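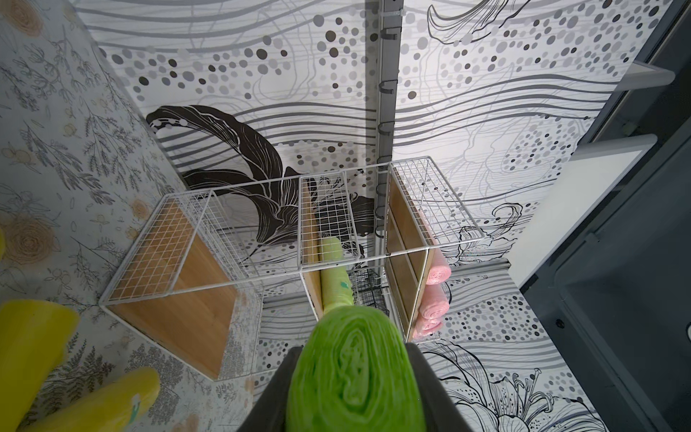 发件人：山脚邮件组成员
日期：2022年7月26日 星期二
主题：回复：[露营装备] 炉头到底选哪个，还有套锅

刚下班，赶着回一下，晚上还要收拾东西，写得乱，凑合看。

先说结论：Reller那个分体的，买。Marska的一体炉别急，等打折。理由往下看，按你原信一段一段回。

> 大家好，潜水很久，第一次发信。准备十一月跟朋友去山上住三晚，
> 营地海拔2,000米，晚上肯定到零下。之前一直是用房车营地
> 的公用灶台，自己没买过炉子，看了两个星期越看越糊涂。

十一月、2,000米，关键就一个字，冷。不是炉子火力大小的问题，是气罐。普通丁烷罐到零度左右基本就没什么气压了，炉头再好也白搭。所以先想气，再想炉子。

要买的是带丙烷的混合气，罐子上会写比例，高山罐、冬季罐叫法不一样，看成分别看名字。我上次图便宜在营地小卖部拿了两罐，早上火苗跟打火机似的，水烧了快半个钟头都没开，最后啃的冷面包。

> 目前看中三个：
> 1）Girnalau 的顶置小炉头，170克，便宜，评价很多
> 2）Reller 的分体炉，293克，带一根软管，三脚支架
> 3）Marska 的一体炉，连锅631克，据说烧水特别快

这三个我用过两个半，Marska那个是借的，只烧过三次水，算半个。

Girnalau 170克：我有，用了四年。夏天徒步带它没毛病，小，塞锅里就走。缺点是站得高，气罐上面架炉头，炉头上面再架锅，地不平就晃。两升的锅别往上放。风一吹火就歪，又不能拿挡风板整个围起来，气罐会被烤热，这个千万千万别干，罐子烫手了就已经很危险了。点火器我的第二年就不打火了，现在都带打火机。

Reller 293克：现在主力。重一百多克，但是锅低，稳，挡风板可以围炉头，罐子在外面。最要紧的是它有预热管，就是绕过火焰旁边那一截铜管，气罐可以倒过来放，液体出来经过预热管再变成气，冷天也能烧。你买之前看清楚型号，Reller有一款长得差不多的没有预热管，那款不能倒罐！倒了会喷火。不是吓你。

倒罐的步骤顺便写一下：
先正着放，点着，小火烧一分钟左右，让管子热起来
再慢慢把罐子倒过来，手别离开阀门
火会跳几下，等它稳了再开大
关火之前先把罐子正过来，等管子里剩的烧完再关

软管有点硬，冷了更硬，倒的时候会自己弹回去，我是拿块石头顶着。

Marska 631克：烧水确实快，锅底那圈散热片有用。可是你三晚都只烧水？你后面写要煎东西，那就不合适，那个锅又高又窄，煮个方便面都要掰开，洗起来更烦。一个人走得快、只吃脱水饭的，它是好东西。而且它也是顶置，没有倒罐，冷天照样掉气压。

> 我们四个人，计划自己做饭，早上煎蛋煮咖啡，晚上火锅或者
> 炖菜。朋友说一个炉子就够了，真的吗？

不够。四个人一个炉子，早上煎完蛋咖啡还没开始，咖啡好了蛋凉了。两个炉子。一个Reller做主灶，一个Girnalau烧水，加起来也没有Marska一套重。还有个好处是坏一个还有一个。点火器、密封圈，这些东西总是在山上坏。

火锅的话，用矮的宽的锅，别用你们家里那种带玻璃盖的，路上会碎。火锅最费气，边吃边开着火，一顿能下去大半罐。炖菜也费。我一般是肉在家先炖好，分袋冻硬了带上去，路上还能当冰块用，到了热一热就行，第一晚第二晚都这么吃。第三晚吃干的，面、腊肠、脱水蔬菜。

鸡蛋别带壳装背包里。去壳打在瓶子里，拧紧，放最冷的地方，第一天早上、第二天早上用完。第三天早上燕麦。

> 气罐要带几罐？网上说法差太多了，有人说一罐够一个星期。

一罐够一个星期那是夏天、一个人、光烧水。你们四个人零下做饭，我会带四罐大的，备一罐小的。多带了拿回来下次还能用，少带了就是冷饭。

估剩多少气，不用买什么测量的玩意儿，出门前在家里厨房秤上称一下，拿笔写罐底，用过再称。空罐重量有的罐身上印了，没印的就留一个空的自己称。

晚上把第二天早上要用的那罐放睡袋脚那头，或者包衣服里，早上起来不是冰的，好点很多。不要放火边上烤，不要放热水里煮。拿一小盆温水，手伸进去舒服的那种，把罐子坐进去一两公分，可以。

坐飞机不能带气罐，托运也不行，到了当地再买，先打电话问有没有你那种接口。扁罐螺口的和长罐卡口的不通用，转接头我不推荐，漏过一次。

> 套锅看了Giannakopoulos的四人套，钛的好贵，铝的便宜一半，
> 要不要一步到位？

铝的。钛轻，可是导热差，煎东西中间一圈焦黑外面还是生的，四个人做饭用钛就是给自己找事。Giannakopoulos那套铝的我朋友有，大锅够用，煎锅手柄是可拆的，卡扣要听到响了才算卡好，他有一次没卡好一锅汤全扣地上了。涂层怕铁勺，带木铲或者硅胶的。里面附送的四个小碗，薄，烫手，别用，自己带杯子。

收纳袋太紧，第一次拆开就塞不回去了，锅之间垫块抹布，不然颠一路涂层全花。

咖啡，四个人就别手冲了，水温掉得太快。大壶煮开，关火，粉倒进去，闷四分钟，上面浮的敲一敲壶边会沉下去，倒的时候慢一点，最后那口别喝。

> 另外，帐篷里能不能做饭？晚上外面应该很冷。

不能。前厅也不要，除非你前厅很大而且两边全敞开，就算那样我也不做。一氧化碳没味道，冷天大家又爱把拉链拉死。冷就搭天幕，三面压低一面开，人坐里面，炉子放开口那边。带个一氧化碳报警器，很轻，电池换新的再出门。暖帐篷也不能用炉子，灌热水瓶，硬的那种塑料瓶，灌开水，套个袜子塞睡袋里，比什么都强。瓶盖拧两遍。

还有几条没问但是想起来了：

出门前在院子里或者阳台上（通风的）整个做一顿，从拆包到洗锅，再收回去。少什么那天就知道了。我第一次上山没带开瓶器没带盐。

接口处抹点肥皂水，开气看有没有泡泡。每次换罐都看一眼，三秒钟的事。低于零下肥皂水会冻，在家先查。

水袋的管子会冻住，早上做饭的水前一晚就装锅里，冻了直接上火化。水瓶倒过来放，冰在上面结，瓶口反而是通的。

洗锅别用冷水硬洗，热的时候拿面包擦一遍（擦完吃掉），再拿纸擦，油纸全部带下山。营地那边有野猪，吃的和垃圾晚上都放车里别放帐篷，垃圾袋多带几个，套两层，火锅底料漏一次你就懂了。

手套带一副旧的棉的或者皮的，化纤的碰到锅会化。

头灯带备用电池，锂的，碱性的冷天掉电很快。做饭的时候头灯别对着人脸，这个年年说年年有人照。

预算的问题你信里没写数字，所以我也不好说。真要省，先省锅，再省桌子椅子，炉子和气不要省，睡垫更不要省。睡垫另开一封问吧，组里有比我懂的多的，我那个漏气补了两回了没资格讲。

Reller店里有时候会把去年的款拿出来便宜卖，包装旧一点，东西一样，但一定再看一眼有没有预热管，铜的那截，没有就放回去。密封圈顺手多买两个，钥匙串那么大一点，丢了也不心疼。

你们车能开到营地边上吗？还是要走一段？能开到的话带个大的双头灶算了，上面说的一半都不用管。走一段的话走多久，说一下，重量要重新算。

先这样，要去接孩子了。有打错的字自己脑补一下，手机打的，没在看第二遍。

组里其他人用过Marska新出那款带调压阀的，麻烦也回一下，我只在架子上看过盒子，没用过不敢乱说。

--
退订或修改收信方式请到邮件组设置页
回复默认发给全组，私信请改收件人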